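# fluswood-bench: notes for whoever signs the next order

Read this before you spend money. It goes with the recordings in `data/` and the parts list in `parts.csv`. Maintained by Yevdokiia Fedoruk; complaints about the spreadsheet go to Pongsak Pongsiri.

## What we were sold

Grorkley quoted us a two-arm setup with humanoid hands. The quote said "ready for assembly work." I'd treat that as a hope. Fetura quoted plain two-finger grippers at 40 percent less, and I still haven't seen a task in this repo that settles the argument.

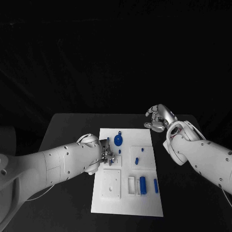
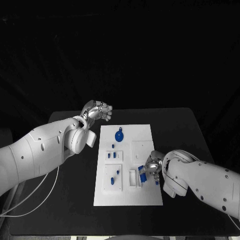 Budget for the small stuff first, because the quote leaves it out. Task boards, spare parts, curtain, table and cable clips came to 15 lines on our sheet, and the vendor covered 2 of them. Cables are my pet complaint – thin white ones hang off these arms, and any clips you want are extra. The blue pegs on the board are cheap to replace, so buy a bag. Fingers are not, and the hand warranty stops at "contact damage," whatever that means for a hand.

## Before October

- Get a written repair time from Grorkley. "Fast" is not a number.
- Ask Strobel for a price on used arms.
- Don't approve a second station until the peg tasks have a pass rate we all believe.

## Known gaps

No power costs. No operator hours – Pongsak has them, in a format only he can open.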